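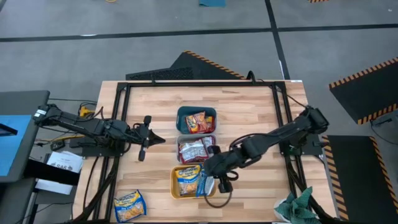 Snack sorting on the two-arm cell: teal, gray and yellow-orange bins, right arm over the crackers.

Spent all morning on upkeep for this cell and I had such a good time that you're getting a thread.

First job was the right gripper. The fingers had crept out of line, so the tips met at the top and gaped at the bottom. Foil bags slip straight out of that! Two screws per finger, snug them up by hand, close on a flat shim, then tighten.

Ebise Mersha taught me the shim trick back in April. Before that I was eyeballing it and redoing it every week, like a fool.

Next, cables. Look under the right gripper and you'll see the loop hanging down to the tabletop. I want slack there so the wrist can turn all the way, but a loop that low can catch a bin rim. I'm going to clip it one link higher and run the full reach by hand before any power goes on.

Then home position. Both arms go to zero, I check the marks on the joints, and if one is off I redo that joint only. Today it was the left elbow. It took 23 minutes, most of it me hunting for the small hex key.

Bins! They slide around more than you'd think when a finger bumps a wall. Yuzhen Xiao wants tape corners on the wood so they go back to the same spot every time. I'm sold, tape's on the list.

Soft bags are my favorite thing to pick. They crinkle, they fold, and the grip point moves on you. I dropped the closing force to 60 percent of what we use for boxes and the crackers inside are very grateful.

Somebody asked what I use on the finger pads: plain alcohol wipe, let it dry, done. No oil anywhere near them, please. Snack bags leave more grease than you'd expect.

Still to do: new pads for the left side, and the label on the spare power supply has fallen off again. Nicanor, if you're reading this, where did you put the label maker?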